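Figured Maple Work Board, from the Allgate workshop

By Dzifa Dankwa
August
14 shares | 2 comments

Every so often a batch of maple comes through with figure in it that makes people put down their coffee and walk over. We had one of those this summer. The boards came to us from a small yard near Stermont, and most of the stack was nice, straightforward, pale wood, good for drawer sides. Then we got to the bottom and found the wavy stuff! I set it all aside and we turned it into work boards, which is what I'm writing up here.

A work board is a plain thing. It's a flat, solid slab that you lay on top of your bench when you want a clean surface for small work: sorting parts, gluing up little models, laying out a puzzle or a set of blocks, writing, repairing a clock. Lots of people have a good bench with a bad top for this kind of job. Perforated tops are the classic case – great for clamps and pegs, terrible for anything smaller than your thumb. Lay a board over the holes and you have somewhere smooth to work, and when you need the holes again you lift it off.

What it's made of

Solid maple, glued up from wide pieces, with the grain running the long way. We sand both faces and break the edges by hand so they're comfortable under your wrists. The thickness is 33 mm. I wanted it heavy enough to stay where you put it, and at that thickness it does, even with someone leaning on one corner to get a better look at something.

The finish is two coats of hardwax oil, buffed. It keeps the color very close to bare wood, so you get that pale cream look with the figure showing through. Angeliki Nikolaidis, who does our finishing, tried a shinier varnish on one sample and we both disliked it straight away (too much glare under a bench lamp, and it hid the best parts of the grain).

The grain

Okay, this is the part I could go on about. The figure runs in long flowing lines, and in places it bunches up into a darker band where everything swirls together. You'll also get the odd faint knot or streak. We left those in. A few customers have asked us to pick out a board with a "cleaner" face, and we're happy to do that if you leave a note with your order, but please do look at the lively ones first. They're lovely to have in front of you all day, and small colored pieces really stand out on them. Reds and blues and greens look terrific against wood this pale.
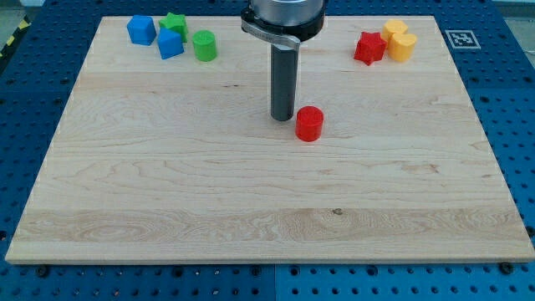
Size and fit

The standard board is cut to sit inside the edges of our Güler bench, leaving a margin of bench top showing all the way around. That margin is deliberate. It gives you room to get your fingers under the edge when you want to lift the board, and a place to set a pencil.

If your bench is a different size, measure the top and send us the numbers. We can trim a standard board down at no charge. Going larger means a new glue-up, so allow an extra 10 days for that.

Holding it still

On a level bench the weight is enough for most jobs. For anything with more push in it, we include two strips of thin cork that go underneath, toward the front and back. They aren't glued on. Some people like to slide the board around, and I'm one of them.

Looking after it

Wipe it with a barely damp cloth and dry it right after. Once a year or so, rub in a little more oil and leave it overnight. Store it flat or standing on its long edge, and keep it away from heaters. If it picks up a scratch, a light sanding with the grain and a dab of oil will take care of it. You can also just turn it over – the second face is finished the same way as the first.

Ordering

Boards are made in small runs at our Rulivbridge shop, and each one is different, so the one you get will have its own pattern. Orders placed before noon on Monday go out that same week. The plainer maple is available too, at a lower price, and it works every bit as well. I'd still go for the wavy one.

2 comments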